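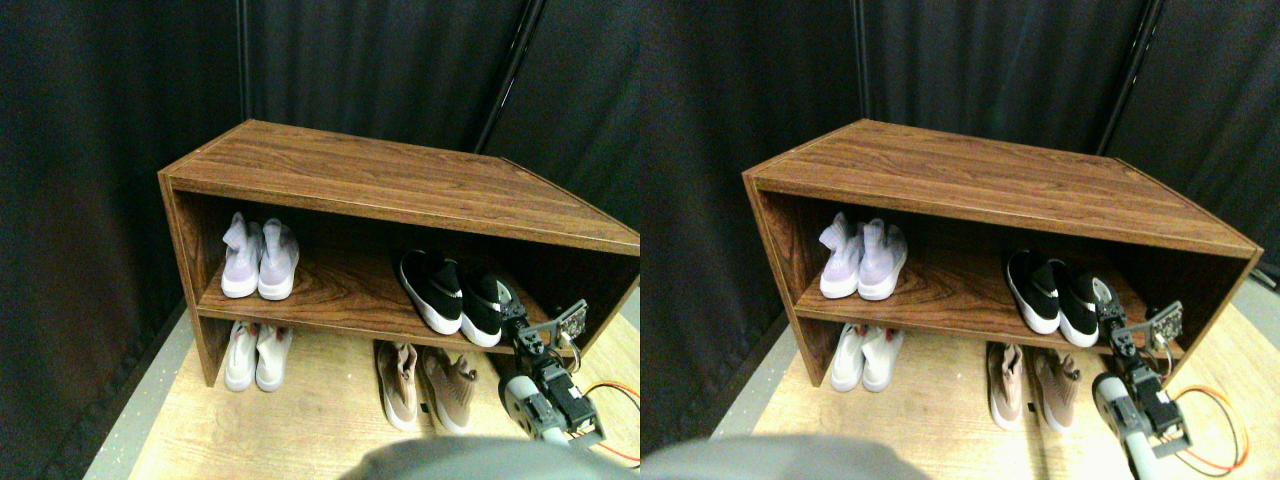

Open shoe rack with a middle shelf, sneakers stored on the shelf and on the floor below.

Progress report to the Sudach fund: entryway storage, second period
Date: 24/11/2020
Prepared by: Deividas Rätsep, Forkix

Work in this period went mainly into the shoe racks. The grant pays for low storage at the entrances of shared housing, and shoes were the largest single complaint in the resident survey we ran in May. Of the 690 households that returned a form, most said pairs were left in the hallway and got mixed up or kicked under doors.

The rack we settled on is a plain open type with a flat top, solid sides and one middle shelf. Shoes stand on the shelf and also on the floor under it. We looked at a closed version with doors from Heteck and decided against it. Doors need clear space in front and the narrow hallways don't have it.

Placement has been finished at the Subramaniam building, where 40 racks are in use. Another 30 are assembled and waiting on delivery to the second site. The delay there comes from the elevator repair, which the building manager now expects to be done before the end of the year.

High-tops were the main fitting problem. On our first sample the gap under the shelf was too low, so people pushed tall shoes in on their sides. The shelf was moved up and high-tops can now stand upright on either level. Chunky soles take more width than we allowed for in the first drawings - two pairs next to each other on the shelf is a comfortable load, three is tight if the soles are thick.

Residents were asked to keep pairs together with toes facing out. This has gone fairly well on the shelf and less well on the floor, where shoes tend to creep forward into the walkway. We will put a short note about it in the next resident letter.

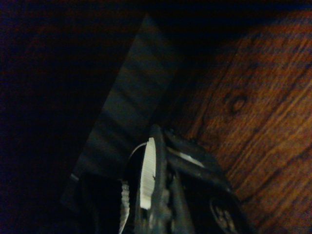 Does the wood finish need any regular care?
A wipe with a damp cloth and then a dry one is enough, and wet shoes should be left on a mat until they dry.

Spending on racks and fittings in the period came to $3857, nearly all of it boards and edge strips. Delivery to the second site will be charged to the next period. We have not drawn on the reserve.

Still to do: deliver and place the waiting racks, replace two shelves that arrived with chipped corners, and repeat the survey with a shorter form. We would also like to move the unspent printing money to felt pads for the feet. Residents on the upper floors have asked for them and the cost is small. Please let us know if that change needs a separate request.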